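Kitchen hours and the bread oven

The Chu Street kitchen stays open an extra hour on weeknights until the end of July. Noemí Pacheco has the new sign-up sheet, and the old one by the door no longer counts. Please write your name clearly — last month two people turned up for the same slot.
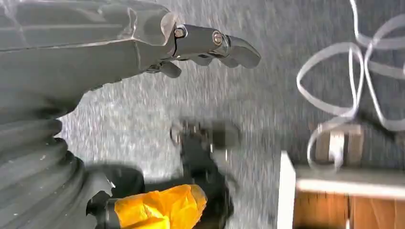 TREMARD, Wed 5 June — The bread oven is back in use after its spring repairs. Loan Vũ baked 6 loaves on the first evening and says the left side still runs hotter, so turn your trays halfway through. Flour orders go to Lộc Châu. A share costs the same as before, and bags can be picked up from the side entrance after 4.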